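Home | News | Opinion | Events | Subscribe

This site uses cookies. By continuing to browse you accept our cookie policy.

Brenda Yáñez has read a lot of robot test reports, and she doesn't believe most of them.

"They tell you 900 tries and a success rate," she said over coffee in Cencombe. "Fine. What did you call a success? Half the time it isn't written down."

Yáñez reviews handling trials for Briveck, a small testing firm. Her complaint this April is with good practice guides, which she says are long on promises. The one she was sent last runs to 282 pages. By her count, 2 of them deal with how to set the table before a trial starts.

"I want to know where the lime was," she said. "If somebody moves the basket between tries, I want that written down too. Is it a success if the fruit is in the basket but the fingers are still around it? Pick an answer and print it."

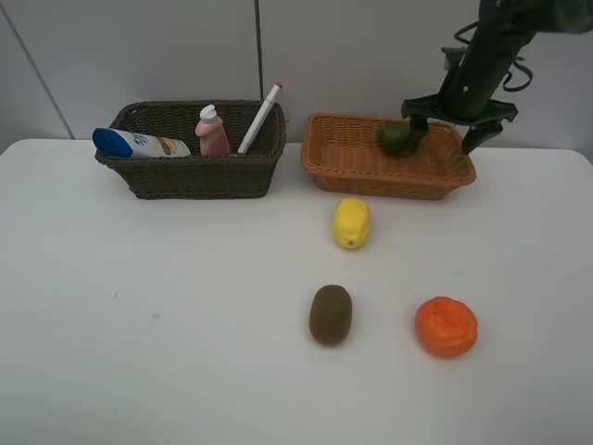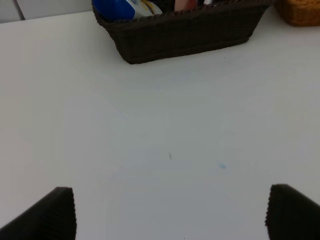
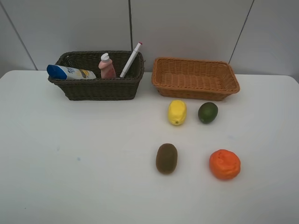
Fruit sorting with two baskets. The four fruits are out on the table in the last picture.

I suggested that a simple task like fruit sorting hardly needs a rule book. She shook her head.

"Simple is where people get sloppy. They wipe the table one day and leave it the next. They swap a basket. Then they compare the scores."

Would a formal standard fix it? She doubts that as well. She has seen labs sign up to one and go on as before, with a nicer cover sheet. What she would settle for is a starting photo, a written definition of done, and every failed try kept in the log.

"And don't tell me the failures were operator error," she said. "All of them? Come on."

Subscribe to our newsletter for new interviews every month.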